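4.2 Box reuse and the problem of the tired edge

The claim under test in this section is a simple one, and it has been repeated in the household-moving literature often enough that few authors now bother to cite anything for it: that a used carton, if it looks sound, may be packed again at the same weight as a new one. We had doubts about this before we began. Our doubts are smaller now in some respects and larger in others.

The Drarkuvstead inventory lists 2,108 containers and flat pieces passed between households through the reuse scheme. Of these, 1,539 were recorded as "good" by the person handing them on. The word was left undefined on the intake card. Some households appear to have used it to mean "not torn", others to mean "not smelly", and at least a few seem to have ticked it before looking. We kept the category because it was the only one filled in consistently, and we would caution against reading much into it.

Earlier work under the Groto protocol graded pieces at arm's length, under a ceiling light, on a scale of one to five. The scale has the virtue of speed. Its weakness is that the flat faces of a panel take up nearly all of what a grader sees at that distance, and the flat faces are the part least likely to give out. Folds, slots and corners are where a loaded box lets go, usually on the stairs. The Groto authors acknowledge this in a footnote and then carry on as though they had not.

We therefore asked graders to look at edges and creases first and faces second, and to do so up close. Where the material was in doubt, they were told to write "brown panel" and leave it at that. This instruction was unpopular. Several graders wanted to write "cardboard" on every card, and for most pieces they would no doubt have been right, but the scheme also takes in dividers and backing sheets of other stuff, and a guess entered as a fact is hard to dig out of a table later on.
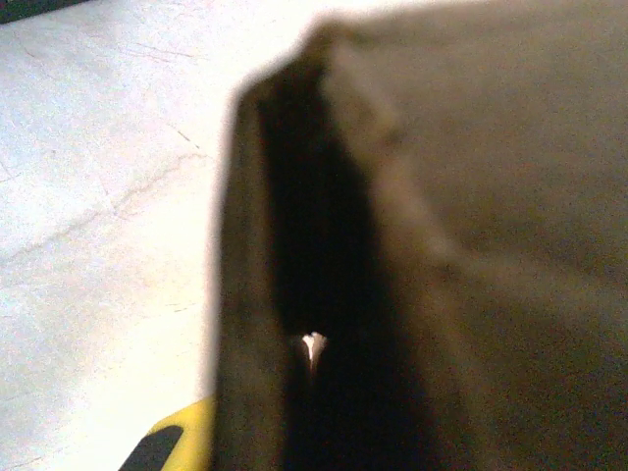
DRARKUVSTEAD, December

Figure 7. Close view of a brown block or panel, possibly cardboard or wood, beside a pale floor. The dark band may be a slot, a gap or a fold. The small white spot low in the band was left ungraded.

Figure 7 is a fair test of the revised method, and we do not think the method comes out of it especially well. The dark band is the feature a grader would want to assess, and the view does not settle what it is. If it is a fold, the scale asks for the state of the crease. If it is a slot, it asks for the state of the lip. A grader who picks one of the two has already made most of the decision that the scale is supposed to make for them.

The white spot is a smaller version of the same difficulty. Read as a pinhole with light coming through, it would take the piece down a grade. Read as a reflection, it would count for nothing. The faint crease on the broad face to the right raises a further question, as our sheet had a box for creases and no guidance at all on how faint a crease had to be before it could be ignored. We have let both features stand as unresolved. Authors who report no unresolved pieces in a set of this size should, in our view, be asked how they managed it.

The Han index, which combines edge, crease and face scores into one figure, was calculated for 1,719 pieces. The remainder lacked at least one score. Agreement between pairs of graders was respectable for faces and poor for creases, and the index, being an average, hides the second behind the first. We found 66 pieces with a high index and a crease score that no sensible person would trust with a load of dishes. Whether that is a lot depends on whose dishes they are. It was enough for us to stop reporting the index on its own.

Proponents of the Ekitz stacking guide have argued that none of this matters in practice. Their advice is to tape every seam twice, put the books in small cartons and the linens in large ones, and accept the odd failure. As household advice we have no quarrel with it. As evidence that used cartons perform like new ones it is worthless -- the tape is doing the work, and the guide never separates the two. A taped carton that survives a trip across town shows that tape is useful, a point on which there was little disagreement to begin with.

Two limits on our own results should be stated. Storage before intake was not recorded, so a piece kept in a damp garage and a piece kept in a hall closet enter the table on the same footing. The scheme also loses its worst material early, to the recycling bin or the back lane, and what reached our graders had already been sorted by people with their own ideas about what was worth keeping. Both would tend to flatter the reused stock. Section 4.3 takes up the first of these, using the smaller set for which storage could be established after the fact.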